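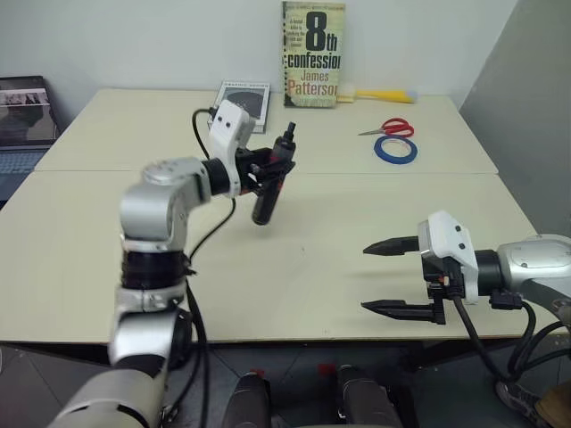 4. Handover drill, left arm to right arm

2 min read

Run this drill after Section 3 (homing and gripper check) is signed off. Two students per station: one at the laptop, one at the stop button.

4.1 Push the two tables together so the seam runs left to right in front of the robot. Lock the casters on both.

4.2 Set the spare objects along the back edge of the far table. Book, brush, scissors and blue tape are fine. Keep the near table clear for the arms.

4.3 On the laptop, open the Bimeo panel and load the profile named Nandau. Speed must read 23 percent or less.

4.4 Close the left gripper on the black cylinder and lift it clear of the table. The narrow end should point up.

Note: If the cylinder slips, raise the grip value by 2 and try again. Do not wrap the jaws in tape.

4.5 Bring the right arm in from the side with its fingers open. Stop it short of the cylinder and check the line by eye.

CAUTION: Watch the cables on both arms. A loop that catches on the table edge can pull a connector loose — press stop first, then free it by hand.

4.6 Step the right arm forward until the fingers are on either side of the cylinder. Close the right gripper, wait for the tone, then open the left.

4.7 Save the run under your team name. Error 191 means the left gripper opened too early. Go back to 4.4.

Keep feet behind the base whenever the arms are powered. Teams entering the Granement round in May need a saved run from each member. Send files to Evanthia Chrysikopoulos before the practice session.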